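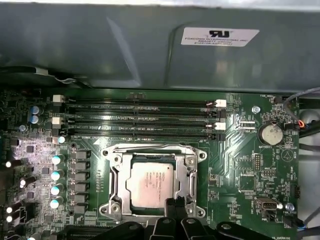 3. Preparing the computer and installing Cliro

Cliro turns a spare desktop computer into a shared file store for a home or small office. Any desktop with a wired network port and at least 4 GB of memory can be used. Laptops will run the software but are not covered in this guide.

Last revised March 30, 2023, by Iraklis Lambrakis.

What you need

A desktop computer with its power cord
A monitor and keyboard, for the first start only
The Cliro installer on a USB stick (see Section 2)
A network cable long enough to reach your router
One drive for the system and at least one other drive for your files

Caution: Installing Cliro erases the system drive. Copy anything you want to keep to another computer before you start.

3.1 Checking the inside

Skip to 3.2 if you have already fitted the drives and memory.

1. Shut the computer down, turn off the power supply switch if there is one, and unplug the cord.
2. Hold the power button in for a few seconds.
3. Lay the case on its side on a firm surface and take off the side panel. On most office models a latch or two thumbscrews hold it.
4. Touch bare metal on the case before you touch any part of the board.
5. Remove dust with short bursts of canned air. Hold fan blades still while you do this.
6. Look up the memory slot order in the manual for your computer. If the board has places for more than one processor, each processor may have its own group of slots, and the group that belongs to an unused socket must be left alone.
7. Press each memory module down until the clips close. Modules should match in type and, if possible, in size.
8. Connect a data cable and a power cable to every drive.
9. Put the side panel back on and stand the case upright.

Note: A graphics card is not required once Cliro is running. Leave it in for the first start if the board has no video output of its own.

3.2 Starting the installer

1. Plug in the monitor, keyboard, network cable and USB stick. Plug in the power cord last.
2. Turn the computer on and open the boot menu. The key is often F12, F10 or Esc.
3. Choose the USB stick. The Cliro welcome screen comes up in plain text.
4. Select your language and keyboard.
5. Select the system drive. Check the size shown next to it against the label on the drive.
6. Type ERASE in capital letters and press Enter.
7. Wait for the message "Ready to restart." On older hard drives this can take 10 minutes or more.
8. Take out the USB stick and press Enter.

If the computer goes back to the welcome screen, the USB stick is still first in the boot order. Move the system drive to the top of the list in the setup menu. 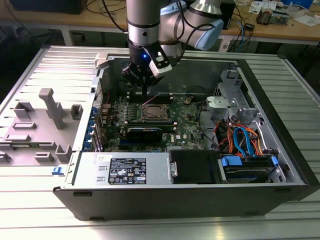

Grigoris Zacharopoulos: My machine stopped with a long beep at step 2 and never got as far as the boot menu. I had moved a memory module to a different slot the day before. Once I put it back where the maker's manual said, the installer came up normally. It might be worth sending people back to 3.1 at this point.

Reply from Iraklis Lambrakis: Added to the table of start-up problems in Section 7. Beep patterns differ from maker to maker, so please check yours before swapping parts.

3.3 Naming the store and adding people

1. On another computer, open a web browser and enter the address shown on the monitor.
2. Give the store a name. Use letters, numbers and hyphens only. The samples in this guide use "dirkmont".
3. Set the administrator password and write it down. It cannot be recovered, only reset from the keyboard.
4. Open People and add one account for each person.
5. Open Drives, select the file drive and click Prepare.

Caution: Prepare erases the drive you select. To keep what is on it, click Attach instead.

6. Open Folders and create a shared folder. Tick the names of the people who may change files in it.

3.4 First copy

Start with a small folder and open a few files from the store before you send the rest. For large photo collections, copy no more than 2,000 files at a time. Keep at least 10 GB free on the file drive at all times. Cliro stops accepting new files below that level and shows a yellow bar at the top of the page.

The monitor and keyboard can now be unplugged. Continue with Section 4, Backups.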